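Speaker notes: Small-scale laundry and garment storage in rented housing
Droso building services evening, session 2

Slide 1. Title
Allow a minute for people to sit down. Handouts are by the door. Talk covers moisture load from clothes kept and dried indoors, then ventilation settings, then the Dalen results.

Slide 2. Where clothes end up
Open rails and racks have replaced the fitted wardrobe in many small flats. For our purposes a rail is an exposed textile surface in the room air.
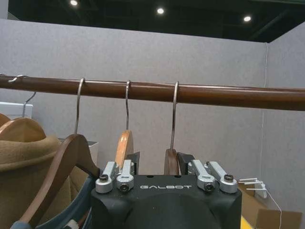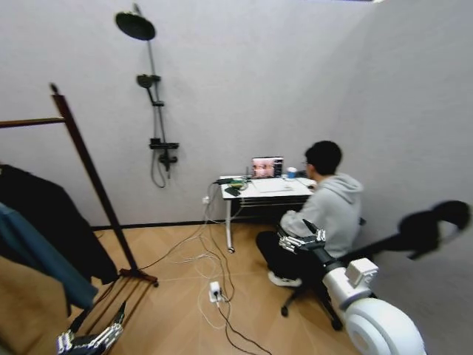 Slide 3. Why textiles matter to the moisture balance
Cotton and wool take up water vapour when the room air is damp and give it back when the air dries. A full rail therefore flattens the humidity curve after a shower or a cooking period. The peak is lower but the tail is longer. A fan that runs on a short timer will stop during the tail.
Point at the second curve on the chart. The axis is in hours, which people misread every time.

Slide 4. Wet washing
Separate case, much larger load. Our test wash at Dalen released 3 litres into the room over the drying period. Weighed before and after, same spin speed each time. Do not quote this figure for towels, which were excluded.
If asked about heated airers: same water, shorter period, higher peak.

Slide 5. Spacing on the rail
Garments touching each other dry slowly at the contact faces. We set hangers 200 mm apart for the tests. Tenants will not do this. The practical advice is to dry half a load at a time and leave the internal door shut with the fan on.

Slide 6. Distance from the wall
Cold outside walls are the weak point. Clothes pushed up against one insulate it from the room, so the surface temperature falls and mould follows at the back. Keep the rail on an inside wall where the plan allows it. Where it does not, leave a clear gap. The Nirken drawings show 600 mm from wall to rail centre, but that was chosen for coat shoulders and has no moisture basis. Say so, as the drawings are still in circulation.

Slide 7. Dalen results
14 flats, all one-bedroom, same fan model. Loggers in the bedroom and the hall.
Flats with humidity-controlled fans recovered to baseline sooner than those on timers. The difference was larger in December than in the autumn readings.
Two loggers were moved by occupants and their data is left out of the chart. It is in the appendix for anyone who wants it.

Slide 8. Settings
Set the humidity trigger after the flat has been lived in for a few weeks. Factory settings ran the fans more or less all night at Skinow, and occupants switched them off at the isolator. Check the door undercut before blaming the fan. Carpet fitted after handover closes it up.

Slide 9. Questions
Likely ones: condensing dryers (not tested), dehumidifiers (tested in one flat, too little data to show), running cost (refer to the handout, page 2).
Room has to be cleared by 9 pm.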